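Gonevura in March: the dive gear album

We finally got around to putting these pages together, and I'm so glad, because our gear gets fussed over more than most people's cars and hardly ever makes it into an album. The group spent a long week on the water between Gonevura and Lumbao, 18 of us sharing very little space (you learn quickly whose bag is whose!), and every morning began with the same happy shuffle of masks, straps and fins before anyone had finished their coffee.

I'm a long-fin person myself and have been ever since a friend lent me a pair at Bokenham. They're a bother to pack and they need more room than you'd think, but oh, the glide once you're down there. If you're bringing long blades next time, please lay them flat and side by side, and never stand them on their tips in a corner.
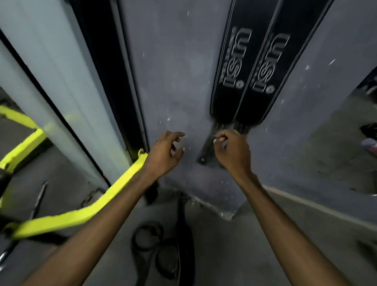 Rinse the foot pockets well too, especially after the shore dives, as grit gets in there and rubs your heels something awful. I give mine a good 40 minutes in fresh water and then let them dry in the shade. More pages will go up once I've sorted through the Brimico folder.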